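Gripper Trials, the Nurnley Room

Welcome in! Brenda Heywood and I spent most of August pitting 2 grippers, the Kaneo and the Barua, against each other in simulation, and we had far too much fun doing it.
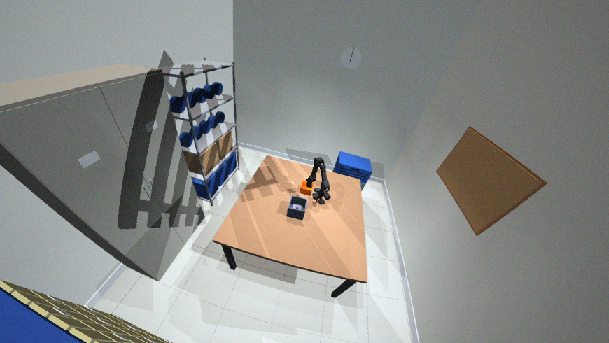 The Kaneo managed 1,217 good picks and the Barua 1,023 — closer than I'd have guessed, knowing how fussy the Barua can be about its approach angle. Brenda still prefers it, bless her, and wants another go with softer fingertips before we move on to the Skirnthorpe controller.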